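## Shadow edges in the Fellidance costmap

The local planner kept slowing down under trees. On the Purkska route the controller would drop to a crawl, hold there for a few meters, then recover. Nhàn Đỗ pulled the logs and found the cause in the traversability layer: strong shadow boundaries on pavers were being scored as height steps.

The segmentation head was trained mostly on asphalt under overcast skies. Brick gives it a dense, repeating texture with real edges at every joint. Add dappled light and it sees high-contrast contours that line up with nothing in the geometry. Confidence on the "ground" class fell below the 67 percent cutoff, and the fallback is to mark the cell as unknown. Unknown cells carry a cost of 100, so the planner did what it was told.
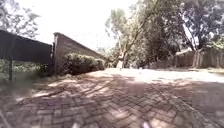 Retraining was the obvious answer, and Kiros Gebremichael is labeling 290 more frames for it. In the meantime I changed the fusion step. A cell now needs support from both the image and the stereo depth before it can be raised above neutral cost. If depth says flat and the image says step, the cell keeps its previous value and decays toward free over 5 frames.

Two side effects so far. Overexposed ground gives poor stereo matches, so those cells hold stale values longer than I would like. And the decay has to be reset when a person is detected nearby — otherwise a cell someone has just walked into can inherit a cost from before they arrived.

The first is an exposure problem and I have left it alone. The second is fixed on the branch, with a unit test. The decay length is a parameter, `shadow_decay_frames`, and it should be tuned together with the planner rate. Etenesh Workneh is reviewing the merge.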